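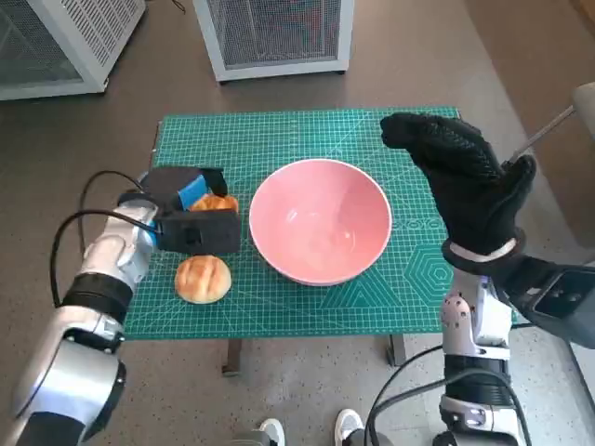 Page 19

# Pre-purchase inspection: two-arm tabletop cell

Site: Ellgate test room
Date: September 5, 2020
Task set: bread rolls to bowl, one table
Purpose: decide what goes in the second-cell budget and what can wait until April

Status codes: OK / FIX / BUY / HOLD

## 1. Table and work surface

- [x] **Mat lies flat, grid readable — OK.** Green cutting mat with white grid. Keep the same type for the second cell so that start positions can be copied over by grid square.
- [ ] **Mat size matched to table — FIX.** The mat overhangs the tabletop slightly at the near edge. Trim it or specify a deeper top. A deeper top is preferred but changes the reach figures in the Wisotard quote; ask for both before ordering.
- [ ] **Table fixed to floor — HOLD.** Facilities has not approved drilling. Price clamp-on feet as an alternate line.
- [x] **Bowl clear of mat edges — OK.** Open grid on all sides. The bowl is ceramic. Add spares under consumables, same diameter, any color.

## 2. Left arm, gripper

- [x] **Gripper can straddle a roll — OK.** Checked on the rear roll. Opening is adequate for this size of bun. Anything larger needs a separate check; do not extend this result to loaves.
- [ ] **Housing screws checked for torque — FIX.** No record since installation. Add to the 30-day list.
- [ ] **Cable slack controlled — BUY.** Black cables loop out from the arm and over the left edge of the mat. Two guided cable sleeves per cell. Prernent lists them as an accessory; confirm that they fit the black joint bands without covering the bolts.
- [ ] **Food-contact finger pads — HOLD.** Rolls used in trials are discarded. Pads are needed only if the Sebastian line goes ahead.

## 3. Right arm, hand

- [x] **Glove seated at wrist — OK.** White band in place at the wrist. Black knit glove, fingers free to curl.
- [ ] **Glove replacement interval set — FIX.** None set. Use 1,000 grasps for planning and revise after the first quarter. Budget gloves as consumables — they were entered as spare parts last time and the line was cut.
- [ ] **Cables clear of floor — BUY.** Cables curve down from the arm toward the floor. Same sleeve as item 2, plus one floor channel.
- [ ] **Hand and gripper interchangeable — HOLD.** Wisotard says yes, with an adapter plate. No drawing received. Do not count this as a saving until one arrives.

## 4. Surroundings and operator

- [ ] **Standing position marked — FIX.** The operator position is at the near side of the table, between the arms. Mark it on the floor with tape and write the permitted arm states next to it.
- [ ] **Footwear rule agreed — FIX.** White sneakers at the table. The draft site rule asks for closed shoes and says nothing on toe protection. Settle the wording before the second cell adds more people to the room.
- [ ] **Emergency stop within reach of that position — FIX.** Recheck after the tape is down. A second button goes in the new order regardless.
- [ ] **Cabinet clearance — HOLD.** White cabinets with mesh panels stand behind the table. Measure the gap with both arms at full extension. If a cabinet has to move, the labor is charged to facilities.

## 5. Budget lines arising

| Line | Source item | Status |
|---|---|---|
| Cable sleeves and floor channel | 2, 3 | Order now |
| Gloves, spare bowls, rolls | 1, 3 | Order now, consumables |
| Second stop button | 4 | Order now |
| Deeper tabletop or clamp-on feet | 1 | Awaiting quote |
| Adapter plate | 3 | Awaiting drawing |
| Finger pads | 2 | April review |

Ceiling for the "order now" lines is $2,186, freight included. Sleeves take priority if the total runs over. Gloves can be bought in two lots.

Next inspection at 30 days, same sheet, with FIX items closed or re-dated.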